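Das Haus, das es nur im Rechner gibt

Gunther Sauerland hat in seinem Berufsleben viele Vorführungen gesehen, und die wenigsten haben ihn überzeugt. Beim Tag der offenen Tür der Firma Lasine in Stuldale saß der frühere Anlagenplaner in der zweiten Reihe, Notizblock auf den Knien, und schrieb mit. Gezeigt wurde Paltia, eine Software, die Haushaltsroboter in simulierten Wohnungen üben lässt. »Auf der Einladung stand Robotik zum Anfassen«, sagt er. »Angefasst habe ich eine Kaffeetasse.« 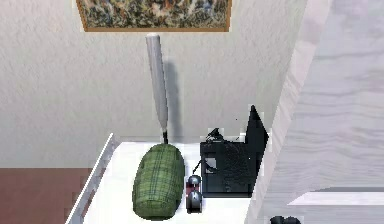 Ausgabe 4, Juli 2024

Die erste Übung spielte auf einer weißen Ablage mit Laptop, Computermaus und einem grün karierten Bündel. An der Wand lehnte ein Baseballschläger. Sauerland fragte, was der Roboter mit dem Bündel anfangen solle, und bekam zur Antwort: greifen. »Und wie schwer ist es? Gibt der Stoff nach? Darauf kam ein Satz über Parameter. Ein karierter Stoff ist im Rechner erst einmal ein Muster. Ob sich das Ding an der Kante eindrückt oder wegrollt, muss jemand hineinschreiben, und ich wollte wissen, wer das prüft.«

400 Durchläufe pro Stunde schaffe das System, hieß es auf der Bühne, 80 Prozent davon erfolgreich. Was als Erfolg zählt, habe er erst auf die dritte Nachfrage erfahren. »Wenn die Hand den Gegenstand berührt und zwei Sekunden hält. Meine Enkelin kann das auch, danach liegt es auf dem Boden.«
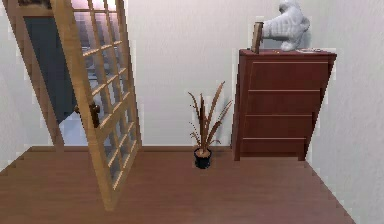
Arbeitskreis Technik und Alltag

Im Zimmer mit der verglasten Holztür ging es um Wege durch den Raum. Die Tür stand offen, und genau daran störte sich Sauerland. »Mich interessiert die Klinke. Türen klemmen, Türen fallen zu.« Auch die Kommode mit ihren vier Schubladen ließ ihm keine Ruhe: glatte Fronten, kein Knauf, kein Griff. »Wo soll man da ziehen?«

Ganz verloren gibt er die Sache trotzdem nicht. Die Entwicklerin Danzer habe ihm nach der Vorführung offen gesagt, dass der Vergleich mit echten Wohnungen noch ausstehe. »Das war der beste Satz des Nachmittags. Den hätte ich gern auf der Bühne gehört.« Zur nächsten Vorführung will er wieder fahren, falls dann ein Gerät dabei ist, das eine Schublade aufzieht.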